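4. Keeping the light going without a keeper

The station at Skustier was automated in stages, and the stages did not agree with one another. The main lamp was converted first, the fog signal a good while later, and the heating in the watch room, which by then warmed only the paint, was left on for six more winters. The maintenance ledger treats this last item as a matter of routine.

We read the ledger for evidence of how remote lights were looked after once the people had been taken off them. The official account is short: an automatic light needs a visit in April and another before the ice, and is otherwise content. The ledger is longer. It records 18 unscheduled trips by boat, of which the largest share went to the standby battery, the next largest to the lamp changer, and the remainder to a door that would not stay shut. The door appears in the correspondence under "structural" and in the ledger under a word we have left in the archive.

The lamp changer deserves a paragraph because it was the part everyone was proud of. It was a turret that carried a spare lamp and swung it into the focus of the lens when the working one failed. At Skustier it swung when the lamp failed, and also when the wind was strong enough to shake the gallery, so that a good lamp was often retired in favor of an equally good lamp. A crew would then be sent out to put things back. The Memon light, 300 kilometers down the coast, had the same turret and no such trouble, a fact the Memon office mentioned in nearly every letter.

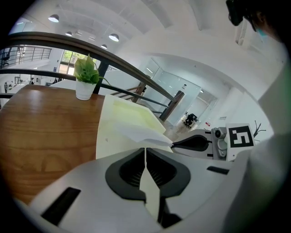
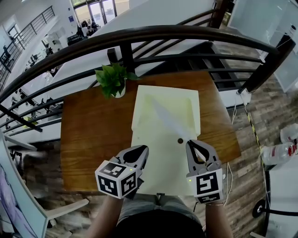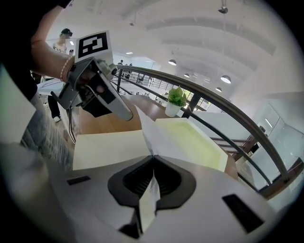

Figure 2. Folded paper held in a gripper.

Power is the second theme. Skustier ran on a diesel set with a battery bank behind it, and the bank was sized for a fuel delivery that arrived on the date printed in the schedule. Deliveries to this stretch of coast have never shown much interest in schedules. In the worst season the supply vessel Vedia was due in early fall and tied up on 27th October, by which time the light had been cut back to a reduced output and the fog signal switched off to save current. The report filed afterward calls this "managed operation." It was managed in the sense that somebody chose which half of the job to stop doing.

Stidix, the contractor that took over the monitoring link, proposed to solve the matter with an alarm. The alarm would ring ashore whenever the voltage fell, and it did. It also rang when the link itself dropped, when the link came back, and for a short spell each evening that was traced to the radio in the harbor office. Within a season the shore staff had moved the bell to a cupboard. We found two memoranda on the cupboard and none on the voltage.

It would be easy to read all this as a case against automation, and we do not. The keepers' own logs from the earlier period are full of lamps left to smoke, oil miscounted, and one long quarrel over a stove. The difference is in who absorbed the fault. A keeper with a sticking door leaned on it. With no keeper, the same door became a boat, a crew, a day's fuel, and an entry in three sets of books. Costs of this kind were charged to "transport" and so did not count against the light, whose running expenses look admirably low in every annual summary we consulted.

The next section compares the transport accounts with the ledger entries for the same years, so far as the two can be made to line up. The transport clerks numbered their trips from the start of the shipping season and the light service from the start of the calendar year, and for one stretch neither office seems to have numbered anything.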